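From the Paddock to the Produce Shelf
A learning page for young readers from the Enholm Food Discovery Centre
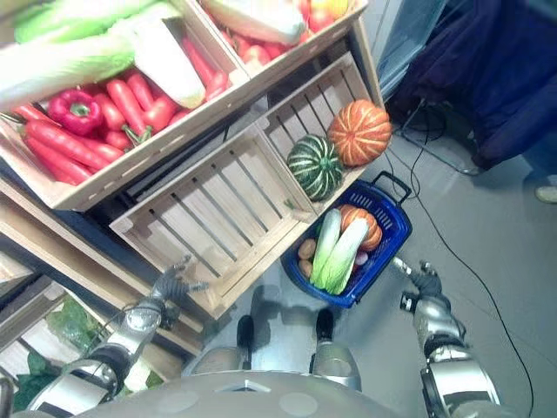
Vegetables are the parts of plants that people eat. Some grow under the soil, some grow close to the ground and some hang from a stem or a vine. When vegetables reach a greengrocer, they are placed in crates and on shelves so that shoppers can see them, compare them and choose what they need.

This page explains which part of the plant each vegetable comes from, why shops sort them and how to pack a basket with care.

Which part of the plant is it?

Roots. A carrot is a root. It grows straight down and stores food for the plant. The green tops stand above the soil in the sunshine and make that food. Most carrots sold in Australia are orange, but carrots can also be purple, yellow or white.

Tubers. A potato is not a root. It is a swollen part of an underground stem, called a tuber. The small dents on a potato are known as eyes, and a new shoot can grow from each one.

Bulbs. An onion is a bulb. It is made of thick layers wrapped tightly around each other. Red onions have a purplish skin, and many people enjoy them raw in a salad.

Leaves. Napa cabbage, which many Australian shops call wombok, and bok choy are leafy vegetables. Both have pale stalks and green leaves, and they belong to the same plant family as broccoli and turnips. The stalks take longer to cook than the leaves, so cooks often put them in the pan first.

Fruits. Scientists use the word "fruit" for the part of a plant that holds the seeds. Tomatoes, capsicums, squash and pumpkins are all fruits in this sense, although they are sold and cooked as vegetables. In some countries a capsicum is called a bell pepper.

Why are vegetables kept in crates?

A crate keeps vegetables together and makes them easier to lift. Many wooden crates are built from slats, which are thin strips of wood with gaps between them. Air moves through the gaps and helps the vegetables to stay fresh. Loose soil can fall out as well.

Shops also think about weight. Pumpkins have a hard skin and can sit firmly on a shelf. Tomatoes have a thin skin and bruise easily, so they should not be placed beneath anything heavy. Leafy vegetables lose water quickly and are best kept cool.

When a crate is empty, it can be wiped clean and filled again. Growers at Zellidlow Market Garden use more than 400 crates during the pumpkin harvest, which begins in late summer. Each crate is checked for splinters before it is used.

How to pack a shopping basket

Hard and heavy vegetables go in first. Potatoes, onions and small pumpkins belong at the bottom or along the sides. Bok choy and other leafy vegetables are laid on top, where they will not be crushed. Tomatoes are added last.

Children who are helping with the shopping should pick up vegetables with clean hands and use both hands for a pumpkin. A vegetable that is not wanted should be returned to the crate it came from. A full basket may be too heavy for a child to carry, and an adult should be asked to help.

Words to remember

Bulb: a round underground part of a plant, made of layers.
Produce: fresh fruit and vegetables grown for people to eat.
Slat: a thin, narrow strip of wood.
Tuber: a thick part of an underground stem that stores food.

Something to do at home

With an adult, find 2 vegetables in your kitchen that come from different parts of a plant. Draw each one and label it root, tuber, bulb, leaf or fruit. Classes visiting the Centre in June may bring their drawings for the display in the Panotwood Room.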